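Print this page
E-mail this story to a friend

The Second Rule

Uliana Ivanyshyn came to Fulstead in June with one suitcase and a printed copy of the rules. There were 16 of them. She had learned them by heart on the train, like a poem at school.

"Which one is the most important?" asked Marichka Ostapchuk on the first morning. She was the senior inspector and she wore her glasses on her forehead.

"The first. No person reaches over the table when the arms have power."

"Good. And which one do people break?"

Uliana did not know.

"The second," said Marichka. "The arm must not let go until the thing is supported from below. Everybody agrees with it, and then they are in a hurry." 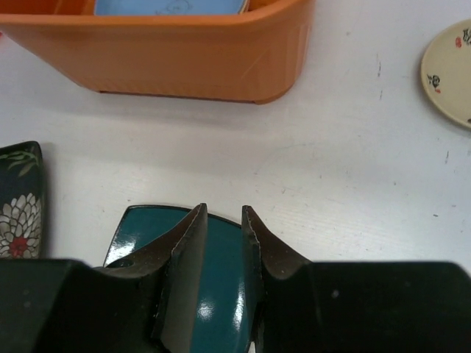

The log of the Holovko table had 1,433 entries, and Uliana had to read them all before she could sign anything. Most were one line long. Somebody called Varkus had written "released early, no damage" so many times that she began to dislike him. At eleven o'clock she put the papers down and went to watch the work. The teal plate was standing upright between the two dark fingers, shining like wet paint, and she noticed that she was holding her breath. At home her grandmother had carried plates in this way, on their edge, and had shouted if anyone spoke to her.

"You can breathe," said Marichka. "It is not in the rules."

After lunch they sat behind the line with the form between them. Marichka read the questions and Uliana answered. Was the grip on the rim? Yes. Was the other arm clear? Yes, it was open and away from the basin. Was the plate supported from below? 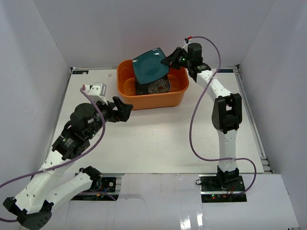
The teal plate over the mug, still held by the right arm.

Uliana looked for a long time. The plate was touching the mug, but it was leaning.

"It rests on something," she said slowly. "I would not call it supported."

"The people from Jadivar would call it supported. They would say it and go home."

"Then I write no?"

Marichka pulled her glasses down and looked too — first at the plate, then at the girl.

"It is your signature," she said.

Uliana wrote no. Her hand was not quite steady, and the word came out bigger than the box.

Print this page
E-mail this story to a friend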